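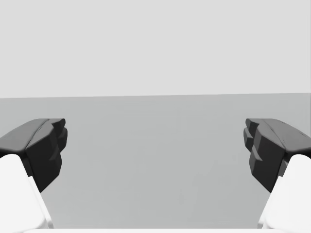 The member for Pravau remarked that the reading room hours had been cut twice already and that a third cut would leave the branch open for too little time to be of use to anyone with a job.

Library District > Board of Trustees > Meetings > Minutes

Search this site Enter keywords Go

LUSTURA LIBRARY DISTRICT
BOARD OF TRUSTEES
Minutes of the Regular Meeting held 9th January
Main Branch, Lower Meeting Room

The remark set out at the head of these minutes was made before the call to order and is entered at the request of the Board. It was taken up again under Item 4.

1. Call to Order and Quorum
The Chair called the meeting to order. A quorum was present. The member for Haruna sent apologies.

2. Approval of Minutes
The minutes of the previous regular meeting were approved with one correction. Under Item 7, "lease of the van" was changed to read "purchase of the van."

3. Director's Report
The Director reported that 645 new cards were issued in the last quarter, most of them at the Main Branch. Interlibrary loan requests rose over the same period. The delay in returning items from the Haruna Branch was discussed. The courier now stops there on two mornings a week, and bins left after the second pickup are held until the following week. The Director will ask the courier for a later pickup on the second morning.

The new catalog software, Triltine, was placed in service at all branches. Staff reported that holds placed by telephone did not always appear in the patron's record until the next day. The supplier has been told. Until the matter is corrected, desk staff will write telephone holds on the paper log as well.

4. Branch Hours
The Board considered the proposal to close the Pravau Branch on two evenings a week beginning in May. The Director presented door counts for the evening hours. The average was 41 visitors per evening, with higher figures during the school term.

The member for Pravau stated that the counts were taken while the parking lot was closed for paving and should not be relied upon. The Director agreed that the paving overlapped with part of the count. A member asked whether morning hours could be reduced instead. The Director replied that mornings are used for story time and for deliveries, and that a later opening would require a change to the staff schedule at two branches.

Moved and seconded, that the proposal be tabled and a second door count be taken with the parking lot open. Carried, one member abstaining.

5. Finance
The financial statement was received and placed on file. The heating line is over budget at the Main Branch. Book purchases are under budget owing to late invoices. A member asked that future statements show periodicals separately from books. The Director will make the change.

Moved and seconded, that payment of bills be approved as presented. Carried.

6. Large Print Collection
The Director requested approval to withdraw around 169 worn large print titles and to replace those still in demand. Members asked that the withdrawn books be offered to the senior residence in Haruna before going to the book sale. The request was approved with that condition.

7. Policy on Meeting Rooms
A revised draft was read. Section C now allows outside groups to reserve a room up to three months ahead, and the fee for late cancellation has been removed. Discussion followed on whether food should be permitted. The words "light refreshments only" were added to Section D. The draft will return for a second reading.

8. Public Comment
One resident asked that the newspaper rack at the Main Branch be moved back near the windows. Another asked when the Pravau book drop would be repaired. The Director replied that the part had been ordered.

9. Adjournment
There being no further business, the meeting was adjourned. The draft meeting room policy is available at the circulation desk of each branch.

Respectfully submitted,
Secretary to the Board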